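The Second Life of a Slow Computer

When Benedetta Bellini inherited her uncle's accounting office on a side street above the harbor, she also inherited his desktop computer, a thing the size of a carry-on suitcase that took so long to start that he used to switch it on before walking down for coffee. She kept the coffee habit and, for a good while, the computer too. Then one Thursday in July, in the thick of a client's payroll, it went quiet and wouldn't come back.

I'd like to tell you she bought a new one that afternoon, because most of us would have (I certainly would have, and I'd have complained about the price all the way home). What she did was carry it six blocks in a shopping cart to Sunder, a repair shop squeezed between a bakery and a place that sells only buttons.

Sunder belongs to Brunello Sanna, who spent most of his working life fixing cash registers and has the patience you'd expect from that. He told her the power supply had failed, that the rest was sound, and that she would have it back by the weekend. The bill came to 83 dollars. She told me this over lunch with such delight that I decided to spend part of my summer finding out who else was hanging on to old machines, and why.

There are more of them than I had imagined! Iida Ojala teaches piano and keeps a tower from her college days only for the music notation program she learned on, which was never updated for anything newer. Corrado Farina runs a small frame shop where the mat cutter will talk to one old computer and no other. He has bought 3 spares over the years and stores them under blankets, like birdcages. Neither of them is sentimental about it, or so they say, though Corrado did pat the one on the counter while we talked.

What makes all this possible is that the big desktop was built to be opened. You take out a screw or two, the side comes off, and everything inside has a place of its own. Cards go in slots, and slots carry names printed right there beside them in tiny white letters. I had never once looked closely at a motherboard before this summer, and I was surprised at how much it's like a street map, down to the labels.
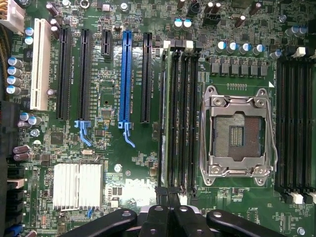
The Parts Hunters

Of course, a repair is only as good as the part you can find for it. Brunello gets a good deal of what he needs from Rizzi, a warehouse outside town where retired office equipment is sorted into bins, and the rest from Clustby, an online swap board where people post what they have and what they're after. I read it for an entire evening, which I hadn't intended to do. The listings have the charm of old personal ads – a retired surveyor seeks one particular fan, a school librarian offers memory modules to a good home and will pay the postage.

Dario Valentini has been on Clustby longer than almost anyone. He keeps a catalog of his own collection in a ledger, in pencil, and when I visited he had reached entry number 551. He doesn't sell much. Mostly he mails things to strangers who need them, and they send him postcards, which he pins above his desk in no order I could make out.

I asked him what a beginner should learn first. He thought about it for so long that I began to wonder if he'd heard me, and then he said to learn how to put a thing down gently. Unplug the machine, lay it on its side on a table where you've got room for your elbows, and look at it for a while before you touch anything. The memory, he added, is a kind place to begin.

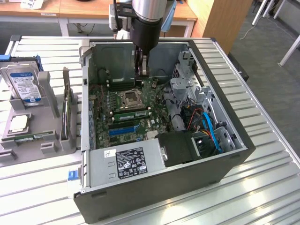
When It's Time to Let Go

Not every old computer should be saved, and the people I met were quite frank about that. An aging machine can use more electricity than a newer one, and if its software no longer gets security updates, it has no business being on the internet. Corrado's isn't connected to anything but the mat cutter. Iida carries her scores across the room on a memory stick.

Brunello turns people away fairly often, and he does it kindly. He'll copy their photos and letters onto a new drive, take whatever parts are still useful, and send the remainder to Wendiveo, the recycler that collects from the shops on his street. He says the photos are the only part most customers really came in for.

Benedetta's computer is still running, 24 steps up from the street in her uncle's old room. She had Brunello add a faster drive in the fall, and now it's ready before the coffee is. She still walks down for the coffee.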